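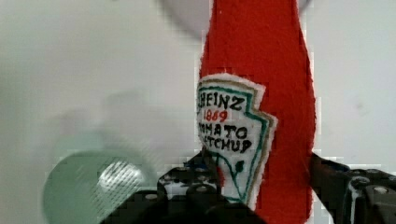
I've been making felt food for my kids' play kitchen since March, and the ketchup bottle is the one everybody asks me about. So let's make one!

You'll need 2 sheets of bright red felt, a scrap of white, stuffing, and thread in teal, black, red, dark green and a bit of tan or gold.

Draw half a bottle on folded paper, narrow at the neck and wider toward the bottom, then cut it out and open it up so both sides match. Cut your red pieces from that.

Do the label before you sew anything together (I learned this after ruining two bottles). Cut the white felt with sloped shoulders and a long point at the bottom. Stitch the teal border, then run the thin tan line outside it, leaving a little white showing at the edge. Pencil your letters in first - HEINZ at the top, 1869 in red, then TOMATO and KETCHUP. Wobbly is fine, mine always are. The little green leaf goes down in the tail.

Sew the label on, stitch the bottle pieces together and leave 3 inches open at the base. Push stuffing up into the neck with a chopstick, a pinch at a time, then close it up. My friend Dineo wants mustard next, so I'm off to find yellow felt.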